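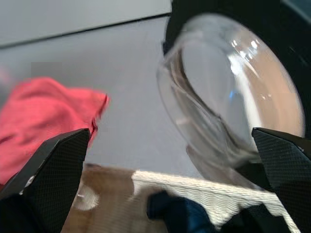
Glenys Waaka
Workshop notebook, Thursday, after lunch

Glassware day again! I'd been putting it off all week, and the shelf by the sink was getting silly. We have 18 of the clear ones now that the Inskip box has been unpacked, and most of them had that gray film you only notice when you hold them up to a window.

Washed in the usual Durkow soap, two rinses, then a wipe with the red cloth. I tip each glass right over on its side for the wipe (much easier to see into the bottom that way, and you catch the streaks as the light slides around the wall). The thick rims hang on to lint like mad, so I go around those last with a dry corner.

Things to remember for next time:

The red cloth is fine on the outside but I'm less sure about it for the inside. I got fuzz in 9 of them and had to go back over the lot. Going to try the Brivetti cloths in May if they ever turn up — I did order them, the slip is in the drawer.

Getitia powder on the two with the hard water rings. Left it on for 20 minutes, rinsed, and the rings were fainter but still there. Might try a longer soak, or vinegar first?

Please don't stack these inside each other, folks. I spent ages getting a stuck pair apart with warm water and a lot of muttering, and I do not want to do it again.

Shelf liner needs replacing too, it's gone tacky at the back. I measured it at 107 cm, so one roll should do it with a bit left over for the drawer.

Still to do: the short ones, and the jug with the chipped lip (keep or toss?).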